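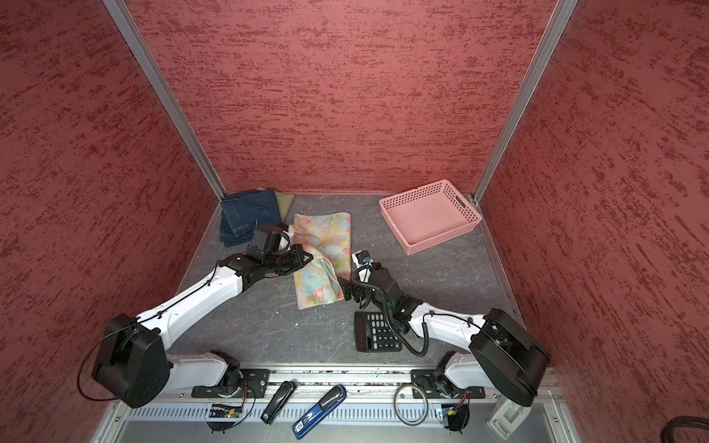
Dorothea Pell
Alterations and mending, Kimdale

October 7, 2021

Up before six. The shop was cold and I ran the small heater for the first hour, then turned it off when the iron had warmed the back room enough. Rain until mid-morning. I had nothing due before noon, so I did the hems first and left the coat for when the light was better.

Four pairs of pants, all plain hems. Three were cotton and went quickly. The fourth was a wool blend with a lining that had shrunk at some point, and the lining was pulling the leg up on the inside. The customer had asked for the hem to come down an inch. I let the lining out as far as it would go and added a strip at the bottom from the scrap drawer. It took longer than I charged for. I wrote the real time on the ticket so I can look back at it when I set prices in the new year.

The coat is the job I have been putting off since September. It is a long winter coat from Loltham, bought secondhand, with a torn pocket and a collar that has worn through along the fold. The pocket is easy. With the collar I have two choices. I can turn it, meaning I take it off, flip it, and sew it back on with the good side out, or I can cover the fold with a binding. I unpicked one end today to look at the underside. The undercollar is a different cloth, a kind of stiff felt, and won't do for the outside. So turning is out. I will bind it, and I need to tell the owner before I do it. I called and left a message.

While the end was open I found that someone had repaired it before me. There were two rows of hand stitches in a brown thread, very small, done well. Whoever it was had stopped about halfway across. I left them in where I could. They are holding.

Cut the binding anyway, on the bias, from the piece of navy wool I bought at the Lockwood sale. If the owner says no I can use it for something else.

Lunch at the counter, soup from yesterday. Ate late.

In the afternoon I worked on the scrap drawers. This has been going on for two weeks. My rule until now was to keep anything bigger than my hand, and the result is that I have seven drawers that won't close and a box under the cutting table that I kick every time I stand there. I have started sorting by what the cloth can be used for. Color was how I did it before, and color is pleasant to look at but when I need a patch for the knee of a pair of work pants I don't care if it is next to the other blues. I care how heavy it is and whether it stretches.

So now it goes like this. Denim and canvas are in the bottom drawer, the deepest one. Shirt cottons are above that, then linings, then wool. Knits are in a bag by themselves and I am less and less sure why I keep knits. Prints are the trouble. Most of them are thin dress cottons and belong with the shirtings by weight, but no one wants a rose print patch on the inside of a plain shirt, even where it won't show. I have asked people. They say it doesn't matter, and then they look at it. The prints got a drawer to themselves.

I washed a load of the older pieces at noon and hung them on the line in the back room. Some had been in the drawers for years and had that shut-up smell. Two of the linings ran a little and I washed those again with nothing else. A piece of cream linen I have been saving came out with a brown line where it had been folded. I put lemon and salt on it and will see tomorrow. I should have stored it rolled.

The feed on the Mustel is skipping again. It does this in wet weather, or I think it does. I cleaned out the lint, oiled it, changed the needle, and ran a test seam on a doubled scrap. It was fine for the length of my arm and then skipped twice. I loosened the presser foot a quarter turn and it stopped. I have written that on the card I keep in the machine drawer, with the last times it happened. The card goes back a long way. Looking down it, four of the dates were rainy weeks and the others I can't remember.

The man who serviced it last has retired, and the nearest shop that will take a Mustel is in Loltham. They quoted me $422 for a full overhaul, parts not included. I could buy a decent used machine for that. But I know how this one behaves, and it goes through four layers of denim without complaint, and the newer ones I have tried did not like it. I am going to leave it until after the holidays, when the shop is slow, and decide then.

Five tickets came in today. A zipper on a school jacket, a skirt to take in, two shirts with missing buttons from the same house, and a curtain. The curtain is the biggest. It is for a bay window on Lockwood Street and it is to be shortened and relined. I said three weeks. The old lining has gone to pieces along the edge where the sun gets it, and when I shook it out on the table there was dust all over everything I had just sorted. I swept up and wiped down the table and then did it again after I had folded the curtain.

I am low on white thread, and I am out of the flat hooks for skirt waistbands. I bought a box of over 500 of those when I opened and thought it would last me until I closed. I will order the same box. The shirt buttons I can match from the jars. One of the two shirts has a button with a slight gray tint and I went through the whole white jar on a tray before I found one close. If it is not close enough I will move the bottom button up to the gap and put the odd one at the bottom, where it is tucked in. I do this often. It is worth asking first, though, as some people wear their shirts out.

The owner of the coat called back near closing. Binding is fine, navy is fine. She did not know about the old repair. She asked if I would leave it in, and I said I already had. She will pick it up at the end of next week.

I pinned the binding on before I left so I would not lose my place. It needs to be eased around the point of the collar and I didn't want to do that tired. The last time I hurried a bias binding I had to take the whole thing off, and the steam had set the stretch by then, and I had to cut a new one.

Locked up a little after six. The rain had stopped. Walked home the long way past the mill pond, which is high, and the path on the far side is under water by the bridge. There were leaves all over the road on the hill. I bought bread and eggs.

At home I did my own mending for once. A sock, and the elbow of the green sweater, which I have worn with a hole in it all of last winter while fixing everyone else's. I darned it with a yarn that is a shade too light. It shows. I am not going to redo it.

For tomorrow: binding on the coat, zipper, thread order. Check the linen. Bring the other lamp from home, the one over the cutting table flickers when the heater is on. Measure the curtain again before cutting anything, once flat and once hanging.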